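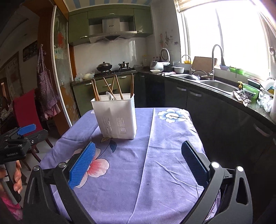

Figure 15. Vented utensil holder with chopsticks and spoon, dining table.

Unit 26: Utensil storage, Dranley course notes

A holder for table utensils has to do two jobs: keep the pieces upright and let air reach them. Vents in the front panel help the second. Drain and dry wooden pieces before they go in, as damp collects at the base and the wood will grey or mould there.

Sorting order: long items at the back, chopsticks to one side, spoons bowl up. Leave enough slack to lift one piece without dragging its neighbours.

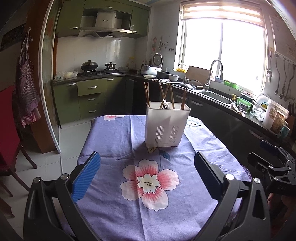 Spatulas and other cooking tools may share the holder if the load stays stable. A tall handle shifts the centre of gravity upward, so test on a cloth-covered surface, where creases can tilt the base. Wash the holder weekly.

Reading for October: Londia, sheet 1139.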